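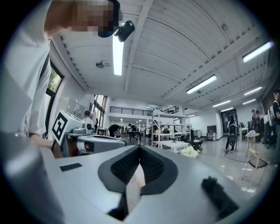

Window side of the hall. Curved ceiling panels, exposed beams, fluorescent fixtures running back to the right.

Fomen Hall: Room and Table Gallery

Project record, Pistura table layouts
Page opened July 2018

This page covers the open workspace at Fomen and the low table setting placed in it for the Pistura layouts. Pistura is a set of small table arrangements, each laid on the same low table with a different cloth and different objects. The notes are meant for anyone who has to lay the table again and match an earlier arrangement. Room notes come first, then the table.

Purchase details are on the order sheets and are repeated only where a supplier changes how a thing is handled.

Room

Floor area is 2,996 square feet on the lease drawing. The drawing measures to the inside face of the walls and includes the storage bay, which is not usable for table work. Take the storage bay off before planning any arrangement that uses more than one table.

The ceiling is white. Parallel curved panels run across it with beams exposed, and the light fixtures follow the length of the room. Because the panels curve, light coming back off the ceiling is uneven across the floor, and two positions a short walk apart can read differently on the same cloth. Compare cloths in one position only.

The fixtures are long tubes. There is also a round ceiling lamp, kept on a separate switch from the tubes. Leave it in whatever state the layout sheet gives; the sheets before August did not record it, so for those assume it was off.

A replacement tube should be matched to the code printed on the old one. Mixed tubes were tried in the spring and the pale cloths came out with a yellow side and a blue side. The odd tubes have been pulled and are in the storage bay, marked with tape.

Windows

Daylight enters from the left in the view at the top of the page. One window on that wall looks onto greenery and has a dark metal frame. A tall window farther along also lets in daylight.

Green from outside tints a white cloth on the window side in the early part of the day. It is slight, but it shows when two white cloths are compared. There are no blinds on the drawing. Liepiņa quoted for roller blinds and the quote is on file, unsigned.

Objects with a gloss — glazed plates mainly — pick up the window as a bright shape. Turn the plate first. If the shape stays on the rim, move the plate toward the person laying the table.

Floor

Light gray, polished, with a speckle. It reflects the overhead lights as bright spots, and the position of the spots depends on where one stands. They are not stains and do not need cleaning. Two work orders have been raised for these spots and both were closed with no action.

Dust mop before a layout. Damp mop only when the table is out of the way, and let the floor dry before any cord goes back down.

Felt pads go under the table feet. The pads supplied by Poretti leave a gray line if the table is dragged, so lift it. Two people can do this without taking the cloth off, provided the centerpiece and the plate have been removed.

Power

Most cords and the socket strips are white and run on the floor. On the right side of the table there is a power strip close enough to reach from the working side. Other cord runs along the left and back toward the wall. Before stepping away from the table, check where the cord is behind the heel.

The long cord on the inventory is 100 feet. Do not use it coiled. If the full length is not needed, take a shorter one.

Tape is allowed on the floor for a single layout and comes up at the end of the day. Adhesive left on the polish takes a long time to remove, and the solvent in the cleaning closet is for metal parts.

Table

Low and square. The working position is standing at the near edge, reaching forward over the cloth. Everything on the table is meant to be placed from that one side, so the far edge should hold nothing that needs adjusting once the layout has started.

Keep 3 feet clear on all sides, measured from the hang of the cloth and not from the table edge. The cloth projects more than people expect at the corners.

Checked cloth layout

The cloth is pale beige and white check with a broad tan band down the center. Thin decorative stripes border the band. The band runs from the far edge toward the near edge, and it is the reference line for everything else on the table. Set it square to the near edge before any object goes down.

White flowers with green leaves form the centerpiece, near the middle of the cloth. The blooms are massed in a rounded shape. The plate is white and round and stands just to the right of the flowers, with an olive-brown filling heaped on it. Below and to the right of the plate is a dark square, black with a lighter center, lying flat. The white flower shape with rounded petals is to the left, in front of the bouquet.

The near edge of the cloth hangs loose. It is not pinned or tucked in this layout. Pinning pulls the check out of line near the edge and the band then looks curved from the working side.

Order of laying: cloth, band alignment, flowers, plate, dark square. Adjust the flowers only before the plate is down. After that the leaves tend to catch the rim and shift it.

Working side of the low table with the checked cloth, flowers and plate in place.

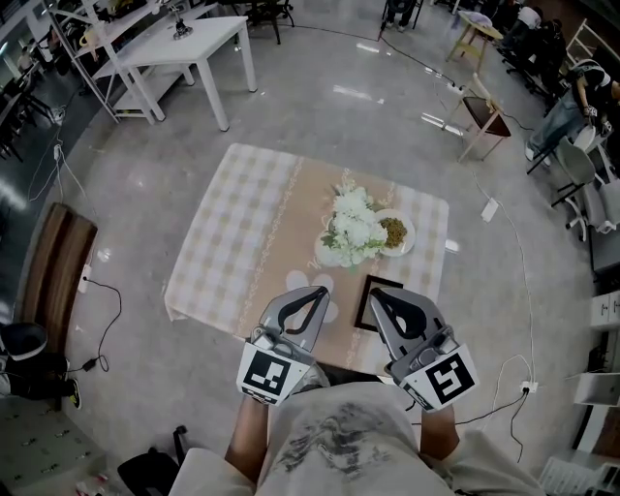

Object notes

Flowers. Turn the bouquet so that leaves show on the working side. Leave the outline rounded. If one bloom stands above the rest, press it down from the stem and not from the petals.

Plate. The filling is heaped and does not touch the rim. Level the heap with the back of a spoon if it has slid in carrying. Fill the plate at the side counter and bring it over full; filling it on the table leaves grains in the check that are hard to see and harder to pick out.

Dark square. It lies flat with its lighter center up. Fingerprints show on the black part under the tubes. Wipe with a dry cloth.

Flower shape. White on a pale check, so it is easy to overlook when the table is being cleared. Confirm that it is accounted for before the cloth is folded.

Cloth care

Shake the cloth outside. Fold along the tan band first, then across, with the stripes on the outside of the fold. This keeps the crease on the edge of the band, where it is less noticeable.

Press on the reverse with low heat. Stop short of the hem. The hem on this cloth has been resewn at one corner and the thread there is a lighter beige than the original. That corner goes to the far left when the cloth is laid.

Storage is on the second shelf in the bay, flat, with nothing on top. The cloths from Poretti are rolled and go on the rail. Do not mix the two; a rolled cloth that has been folded once keeps the line through several washes.

Open items

Layout sheets need a line for the round ceiling lamp.
Decision on the Liepiņa blinds.
Replace the felt pads on the low table.
Reprint the floor drawing with the storage bay shown separately.
Spare white cord, short, for the right side of the table.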